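Besuchsbericht Navberg, 13.05.2019
Teilnehmer: Henrike Böttcher (Einkauf), Eduard Kuruc (Instandhaltung)

Ziel des Termins war die Klärung offener Punkte vor der Budgetanmeldung für die Kommissionierzelle. Gesprächspartner bei Navberg war Pascal Ruppert, Vertrieb. Der Rundgang umfasste Werkstatt, Lager und den Versuchsraum im Obergeschoss.

Im Versuchsraum ging es um Griffe in offene Behälter. Kuruc fragte nach Störkonturen am Behälterrand und nach dem Platzbedarf des Arms. Navberg setzt für die Zelle eine Grundfläche von 23 m² an, Schutzzaun eingeschlossen. In unserer Halle 2 wäre das nur nach Versetzen der Packtische möglich. 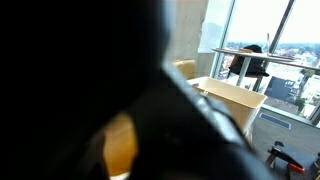 Versuchsraum bei Navberg: Roboterarm und beigefarbener Behälter, im Hintergrund die Fensterfront.

Zu den Kosten: Greifer und Steuerung werden getrennt angeboten. Die Wartung ist im Grundpreis nicht enthalten, das Intervall beträgt vier Monate. Ersatzfinger kosten 600 Euro je Satz; Kuruc empfiehlt, zwei Sätze sofort mitzubestellen. Schulung und Inbetriebnahme fehlen im bisherigen Angebot und sind nachzureichen.

Das Vergleichsangebot von Hagedorn liegt noch nicht vor. Dörte Petersen fragt nach und prüft, ob Leasing in Betracht kommt. Anmeldeschluss für die Investitionsliste ist im Juni.

Offen: Bodenlast, Druckluftanschluss, Lieferzeit der Steuerung.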